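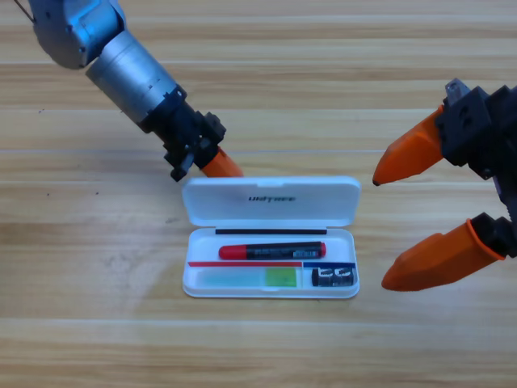
4.2 Image selection by portrait clients

Selection behaviour was recorded for all 70 sittings. Each client received an online gallery of unretouched proofs and was asked to mark favourites before the final order was placed. Across the sample, 3,806 proofs were delivered and 402 were marked at least once. Where a sitting involved a couple or a family, marks from all members were pooled, and a proof favoured by two people was counted a single time.

Clients tended to choose early. Most marks fell in the first third of a gallery, regardless of whether the photographer had ordered the proofs by time of capture or by location. Kwan reported the same pattern in her study of graduation portraits, although her galleries were much shorter. We did not randomize the order of proofs, so we cannot separate the effect of position from the possibility that photographers place stronger work near the front.

Expression was the reason given most often for a favourite, followed by posture and then background. Colour and sharpness were seldom mentioned. In eight sittings the client picked a proof that the photographer had flagged as a technical reject, usually for slight motion blur or a blown highlight in the hair. Marikar, who coded the written comments, noted that these clients described the picture in terms of who it resembled: a parent, a sibling, or themselves at an earlier age.

Couples differed from individual sitters in one respect. Individuals favoured frames in which they looked toward the lens, while couples were more likely to mark frames taken between poses, when neither person was being directed. Haque and Paul coded gaze direction independently and resolved disagreements by discussion. Sittings held outdoors in the late afternoon and those held in the Starkow studio showed no clear difference on this measure.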